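Eltus Face Judgment Kit, second edition

First impressions happen fast, and the Eltus kit lets a class or a small lab watch them happen! It comes with everything you need to run a study of how people read trust, warmth and confidence in a stranger's face, from the consent form to the final chart.

The heart of the kit is a set of 56 face cards, all computer-made, so no real person is being rated. Each card has a code on the back that links it to the rating software, Gileck, which runs in any recent browser and stores up to 2000 ratings per project. Students can rate on a laptop, a tablet or on paper – the paper sheets are back in this edition after many of you asked for them in August.

Kourosh Soltani rewrote the timing module from the ground up, and it's a joy to use. You can show a face for 700 milliseconds or let people look as long as they like, then compare the two groups side by side. (Try it with the same faces in a different order. The changes can be really interesting!)

What you get
56 face cards in a hard case
Gileck license, one site
Paper rating sheets, ready to copy
Ansari scoring guide
Teacher notes with two complete lesson plans

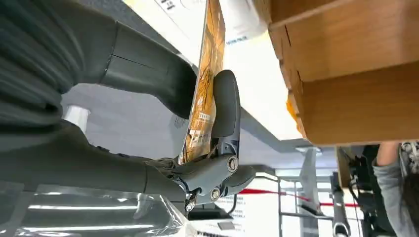 Booklet with an orange and yellow branch-pattern cover.

If you own the first edition, your old cards still work with the new software. Just enter the codes by hand the first time – it takes a few minutes for a full set.

Orders placed through the Clutevgate store come with the license key by email, and the case follows by regular mail. Replacement cards are sold one at a time.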